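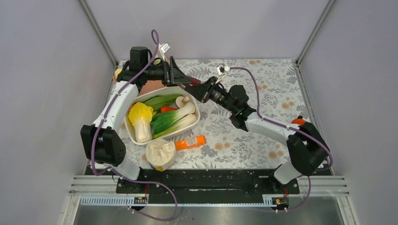
Sorting veg into bins before cooking: tablecloth on or off?
Kitchen & Table board, 5 replies

malabanan_31
I sort all my vegetables at the table into a white bin, then move what I need to the pots. The table has a white cloth with grey sprigs and tan flowers. My sister-in-law maintains the cloth should come off first. Opinions?

Zirkville
Off. Cloth moves when you drag a bin across it, and soil gets into the weave. Bare tabletop, wipe down, done.

dry_goods
Disagree. Cloth stops the bin scraping the surface. Lift it, don't drag it. Mine is washed at 40 and has been fine since July.

Zirkville
40 won't shift beetroot.

dry_goods
Nor will a cloth on a bare pine top that has already soaked it up. I would take the stain on the cloth.

malabanan_31
Noted. Second point: layout. I keep a dark cup and an orange pot with a red inside towards one side and leave the middle clear.
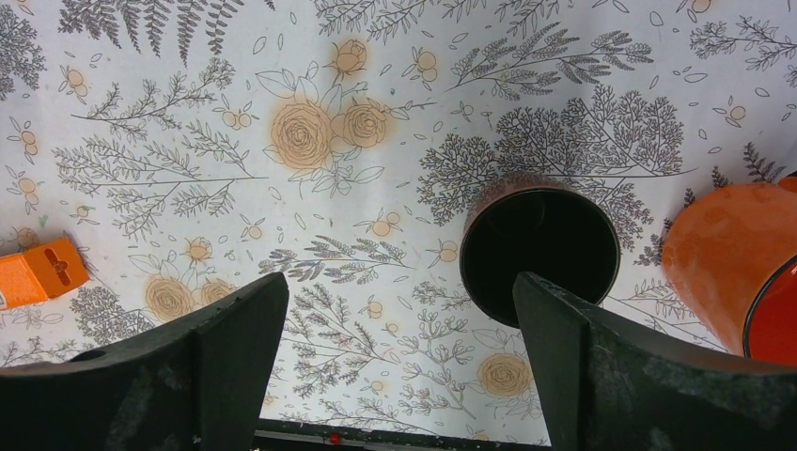
The cup is for peelings and small offcuts, the pot for anything going straight on the hob. Is there a case for keeping them further apart?

hob_side
Depends which hand you peel with. I would have the cup nearest the knife and the pot at arm's length. A cup is too small for peelings in any case. Use a bowl.

Zirkville
Agree on the bowl. A tall cup gets knocked over.

dry_goods
It holds enough for two people. Empty it more often.

malabanan_31
There are two of us, so the cup stays. I will try the cloth off for a week and compare.

hob_side
Put a damp tea towel under the bin if you do. It slides otherwise.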